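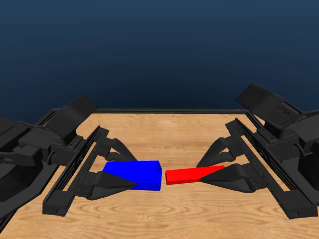
Call for participants: remote trial of the Skedum two-arm simulator

Herkard is looking for people to try out Skedum, a simulator for two-armed robot work, before it goes on sale in December. You would drive the arms from home or from your place of work, carry out short jobs with coloured blocks, and tell us in writing what you think of the product. We pay for your time.

Posted May 12, 2025. We will take this page down when all places are filled.

What Skedum is

Skedum is a program plus a pair of hand controllers. The program shows two black arms facing each other over a wooden tabletop, each with a two-fingered gripper that slides on a rail. The left controller drives the left arm and the right controller drives the right arm. Squeezing the handle closes the fingers.

It is meant for colleges, small workshops and research groups who want to practise two-handed jobs, or record them, without buying real arms. Real arms cost a good deal more, need a guarded area and break when you drive them into the table. In the simulator you press reset.

The hand controllers are made for us by Grotness. The physics part of the program, which works out how a block slides, tips or slips out of the fingers, was written in our own office. Both are being tested in this trial and we want comments on both.

The work

You will do a set of tasks in the order we send them. There are 9 tasks in the full set. Most use one blue block and one red block. The red one is thinner and flatter than the blue one, and you will need to bring the fingers down at a different height for each.

A few of the tasks, so you know what to expect:

Pick up the blue block with the left arm and put it down again in the same spot.

Hold the blue block with the left arm and the red block with the right arm, both resting on the table, and bring them end to end so that they nearly touch but do not.

Do the same again and let them touch, then draw them apart in a straight line.

Lay the red block on top of the blue one and let go.

Pass the red block from the right gripper to the left without putting it down.

Each task is repeated until you have a number of clean runs, and the task sheet tells you how many. A run is clean if neither block leaves the table area and the arms have not hit each other. The program keeps the count, so there is no need to write it down. Failed runs are kept as well and are useful to us. Please do not restart the program to get rid of them.

The passing task is hard. People in our first trial took far longer over it than we had allowed, and some did not finish it. We have changed the time limit and you will not lose any pay if you run out.

After each session there is a short form. It asks which parts were tiring, where the view of the table got in your way, whether the fingers did what you meant them to do, and whether anything on the screen was unclear. At the end of the trial there is a longer form and a call with one of our staff.

Hours and length

The trial lasts 4 weeks. We ask for 3 sessions a week, each of one hour. You can choose when to do them, but please leave a night between sessions — we are looking at how people get on after a break as well as how they do on the day. If you miss a session, tell us and carry on with the next one. If you miss a whole week we will probably have to give your place to someone on the reserve list.

Training is done in your first session and counts as paid time. It covers setting up the controllers, moving one arm, moving both, changing the camera view and using the reset button.

Pay

Everyone who completes the trial is paid £323. If you leave early you are paid for the sessions you have done, worked out as a share of that sum. Payment is by bank transfer after the controllers have come back to us. We do not pay in vouchers or in product credit.

You do not have to buy anything, and we will not ask you for a deposit on the controllers. Postage is paid both ways. Keep the box they come in.

Taking part may count as income, depending on your circumstances. We cannot advise on tax or benefits.

Who we are looking for

You do not need to have worked with robots. We want a mixture, and we are short of people who have never used a simulator of any kind. We would also like to hear from:

People who teach practical subjects in a school or college.

People who do fine work with their hands, such as sewing, watch repair, model making or dental work.

People who have driven real two-armed set-ups and can say where ours feels different.

Left-handed people. We had too few last time.

You must be 18 or over, live in the United Kingdom and be able to read and write English well enough to fill in the forms. You need the use of both hands for this trial. We are working on a one-handed version of the controls and will put out a separate call for it.

You must be able to tell the red block from the blue one on your screen. If you have a form of colour blindness that does not affect this, you are welcome to apply.

Please do not apply if you work for Herkard or Grotness, or live with someone who does.

What you need at home

A desktop or laptop computer with a separate graphics card. Send us the model and we will tell you if it is good enough.

Two free USB ports. The controllers do not work over Bluetooth.

A screen you can sit in front of squarely. Very small laptop screens make the gap between the blocks hard to judge.

A wired or steady wireless connection. The program runs on your own machine but sends us the records after each session.

A desk or table with room for your elbows.

The program does not run on tablets, phones or Chromebooks. The Mac version is not ready.

What we record

We record the movements of the two controllers, the movements of the arms and blocks in the simulator, the times, and your answers on the forms. We do not record sound or video of you, and the program does not use your webcam. The final call is not recorded, but the person who rings you will take notes.

The movement records are stored under a number and kept apart from your name and address. We will use them to improve Skedum and to make up a set of sample recordings that customers get with the product. If you are happy to test but do not want your runs to go into the sample set, tick the box on the application form. It makes no difference to whether you are picked or what you are paid.

You can ask us to delete your records at any point up to the end of the trial. After that the runs chosen for the sample set cannot be taken out.

Where results will go

A written report will be done by MacDonald, a testing firm that we have hired for this trial and that has no share in the product. They will see all the forms, including the rude ones. Everyone who takes part will get a copy. We will publish the main findings on this site, good or bad, before Skedum goes on sale.

Comfort and safety

Working both handles for an hour can make the wrists and forearms ache. The program stops you for a break halfway through and you cannot skip it. Stop altogether if anything hurts. If you have had a repetitive strain injury in the last year we would ask you not to apply this time.

The picture on the screen is fairly still, with a plain dark blue background, and few people have felt sick using it. If you do, switch to the fixed camera view, and if that does not help, stop and let us know.

How to apply

Fill in the form linked at the foot of this page. It asks for your contact details, your computer model, which hand you write with, what work you do and whether you have used a simulator or a robot arm before. There is a box for anything else. A couple of lines is plenty and we do not want a CV.

We will write back to everyone. If you are offered a place, you will get a consent form by email, and the controllers will be posted once you have signed and returned it. If you are put on the reserve list we will say so.

Common queries

Can two of us share a place? No. We need the same person in every session. You can both apply, and you may share a computer, but you will each be sent your own controllers.

Can I do it from work? Yes, if your employer allows it and lets you install the program. Some office networks block the upload — try our connection test first, which is on the form.

Do I keep the software? It stops working when the trial ends. People who complete all the sessions can have a discount on the finished product if they want one. There is no follow-up sales call.

Will I be able to swap the arms round, or change the blocks? Not in this trial. The finished product will have other objects and other table layouts, but everyone in the trial has to have the same set-up or the results cannot be compared.

I was in the first trial. Can I apply again? Yes. Say so on the form. We are keeping a small number of places for returning testers, and the grip settings have been changed enough that you will need to go through the training again.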